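Microwave-tending arm (workshop build)

A microwave-tending arm is a small robot arm set up on a bench or counter to work the door, dials and button of an ordinary microwave oven. The term is used mostly among hobbyists and members of shared workshops, where the microwave is a popular target for a first manipulation project. The oven is cheap, it stays where it is put, and it offers several kinds of motion in one object: a hinged door, a rotary control and a push button.

This article deals mainly with the Nerelo build, put together by Heriberto Solís and Abundio Tovar at the Figueroa shared workshop in Plultbridge. Other builds of the same type differ in the arm, the gripper and the software, but the bench arrangement and the order of work are similar.

Background

Solís began the project at home with a single arm clamped to a kitchen counter. The counter flexed when the arm stopped suddenly, and the clamp had to come off every evening before dinner. He moved the arm to the Figueroa workshop in November, where Tovar had bench space and had already written control software for an earlier arm. The combined project took the name Nerelo from the folder in which Tovar kept his code.

The first version used a toaster oven. It was dropped after the spring in its door proved too strong for the wrist motor, which stalled before the door came free. A microwave with a separate release button was chosen as its replacement, on the grounds that a button press asks for a short push along one line and the door can then be swung with little force.

Layout of the bench

The arm is bolted to a steel plate under the tabletop, with the bolts passing through the top. Clamps alone were used at first and are still common in home builds, but they creep. The Nerelo builders measured the drift after every session and abandoned clamps in the second month.

The position of the oven is fixed by two strips of thin tape, one at a front foot and one at a rear foot, placed so that they are covered when the oven is in position. Its distance from the arm base is a compromise. If it is too close, the elbow folds sharply and the arm loses stiffness; if it is too far, the door cannot be followed to the end of its swing. The door of a typical countertop model sweeps a wide arc, and the arm has to stay outside that arc or travel with it.

Cameras

Most builds use at least two cameras. A fixed camera looks at the front of the oven from a little above, and a small one rides on the wrist and sees past the fingers. The fixed view gives the position of the door and the settings of the dials. The wrist view is used for the last part of an approach, when the arm itself may hide the door from the fixed camera.

White ovens on white tables are a known difficulty. The edges have little contrast, and automatic exposure tends to wash out the gray printing around the dials. Tovar locked the exposure on both cameras and set the white balance by hand.

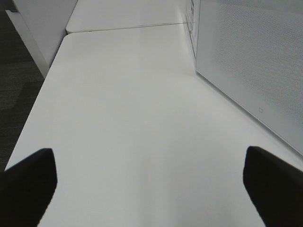
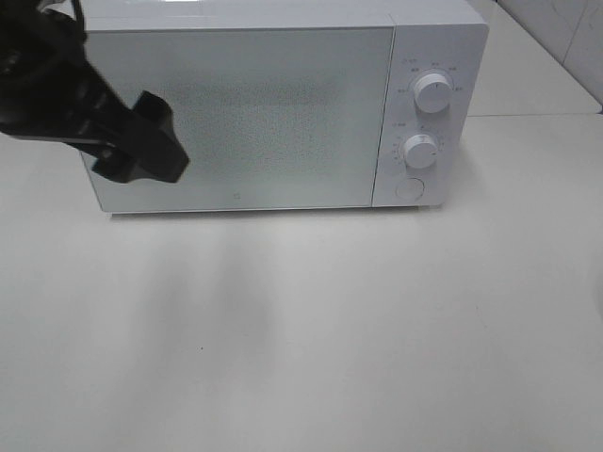
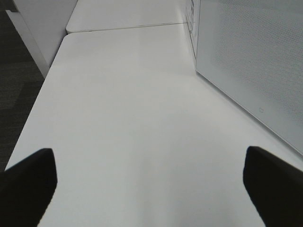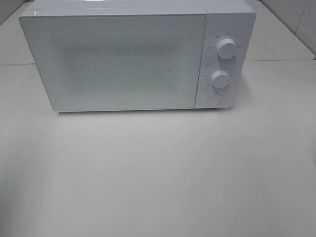 Gripper

The Nerelo arm carries a two-finger parallel gripper sold under the name Mivon. Its fingers were reprinted several times. Early ones were narrow and reached the release button easily, but twisted when the door was pulled. The later pattern is a blunt block, stiff enough to push on a flat surface without bending and still able to close on a knob.

Pads are a matter of taste. Bare printed plastic slides on a glossy door. Silicone sheet grips well but picks up dust, after which it grips less well than the plastic. Solís settled on a thin rubber patch glued to the inner face only, leaving the tip bare so that it can slide along the door while opening it.

Control

The arm can be driven in two ways. In the first, a second, unpowered arm of the same shape is moved by hand and the working arm copies it. In the second, the motion is played back or produced by a learned policy trained on recordings made the first way. Home builders often stop at the first stage, which is already enough to open a door or press a button from across the room.

Nerelo recorded 164 sessions in its first round. Of these, 8 were thrown out when a loose encoder cable was found to have shifted the wrist reading. The task in each recording was limited to one action: release the door, open it, close it, or turn one dial. Longer sequences were assembled afterward from the single actions. Tovar's notes give two reasons for this. A short recording is easy to repeat after a mistake, and a fault can be traced to a single step without watching the whole run.

The playback software runs on a used desktop computer under the bench. Joint positions are sent to the arm over a serial link, and each motor has its own current limit. The limits on the wrist and gripper are set lower than those on the shoulder.

Typical faults

The oven moves. A countertop microwave is light for its size, and a push on the door can slide the whole body backward. Rubber feet help on a clean table and do very little on a dusty one. Some builders put a stop block behind the oven. Nerelo used shelf liner under the feet for a while, then went back to wiping the table before each session.

The door is not quite shut. A door that rests against the latch without catching looks closed from the front. The usual remedy is a second push, applied near the latch side and held for a moment. A contact switch on the door is more dependable but needs another wire.

The dial is overturned. Timer dials have a soft feel and no clear stops along most of their travel. The fingers slip if they hold the knob by its edges and bind if they hold it too deeply. Turning in several short strokes, letting go between them, gives better results than one long twist.

The cable snags. A wrist camera cable that is long enough for the highest reach will hang into the work at the lowest. Nerelo ties it to the upper arm with a loop of slack at the elbow.

The calibration drifts. The offset between the fixed camera and the arm base is checked at the start of a session by touching the fingertip to a known point. If the error is over 10 millimeters, the camera bracket is checked first and the base bolts second.

Safety

For nearly all practice the oven is left unplugged. The door, dials and button move in the same way with the power off, and a timer left running on an empty oven can damage it. When a powered run is wanted, a cup of water is placed inside and a person stands at the wall switch. The Figueroa workshop also requires an emergency stop within reach of anyone driving the arm.

No changes are made to the oven itself. Removing the cover exposes high-voltage parts that can hold a charge after unplugging, and altering the door latch defeats the interlocks. Builders who want to sense the door position stick a switch or magnet to the outside – never inside the case.

Cost

The parts list for Nerelo, kept by Solís, comes to 944 dollars. The motors account for more than half of that. The oven was secondhand, and the desktop computer was already in the workshop and is not counted. Printed parts are entered at the price of the filament, including the failed fingers.

Later work

A second version with a longer forearm has been drawn but not built. Tovar has also tested the same arm on a drawer and on a toaster lever, reusing the mount and the camera brackets. The drawer worked with few changes. The toaster lever needed more downward force than the wrist could give, and the test was put aside.

See also

Parallel gripper
Leader and follower arms
Hand-eye calibration
Shared workshop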